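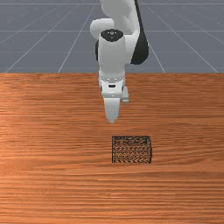
Neue Ausleihe für Haushaltsdinge in Imel eröffnet

16.11.23

In Imel kann man seit dieser Woche Dinge für den Haushalt ausleihen, die man nur selten braucht. Der Verein Plerora hat dafür die Räume der früheren Bäckerei Malý gemietet. Im Angebot sind zum Beginn 253 Gegenstände, von der Nähmaschine bis zum großen Suppentopf.

Die Leiterin Noémi Tóth erklärte bei der Eröffnung, dass die Idee schon vor drei Jahren entstanden ist. Damals suchte sie für ein Familienfest ein Waffeleisen und wollte keines kaufen. In ihrer Straße fand sie am selben Abend vier Stück, die alle im Keller lagen. «Die Leute geben gern etwas her, wenn sie wissen, wohin es kommt», sagte Tóth.

Die meisten Sachen stammen aus Spenden der Einwohner. Vor der Aufnahme in den Katalog werden elektrische Geräte von der Werkstatt Drekia geprüft. Das hat länger gedauert als geplant, und die Eröffnung musste darum zweimal verschoben werden. Nicht angenommen werden Matratzen, Kindersitze für das Auto und Geräte ohne Stecker.

Wer ausleihen möchte, bezahlt einen Jahresbeitrag von 15 Euro. Für Studierende und Rentner beträgt er 8 Euro. Die Ausleihe dauert normalerweise 10 Tage und kann einmal verlängert werden, falls keine andere Reservierung besteht. Bei größeren Geräten wie der Teppichreinigungsmaschine gilt eine kürzere Frist von drei Tagen. Eine Kaution wird nur bei Werkzeug mit Motor verlangt.

Am ersten Nachmittag war das Interesse besonders an Raclettegeräten und Bohrmaschinen groß. Beide Bohrmaschinen waren schon nach einer Stunde vergeben. Der Verein bittet deshalb um weitere Spenden in diesem Bereich. Auch Einmachgläser, Leitern und Klapptische werden noch gesucht.

Geöffnet ist die Ausleihe vorläufig an zwei Nachmittagen in der Woche, jeweils von 16 bis 19 Uhr. Die genauen Termine hängen an der Eingangstür und stehen auf der Seite des Vereins. Noch im November soll außerdem ein Abend stattfinden, an dem man kleine Reparaturen an Kleidung lernen kann. Eine Anmeldung dafür ist im Laden möglich, die Teilnahme kostet nichts. Eigene Nadeln und Faden sind bitte mitzubringen.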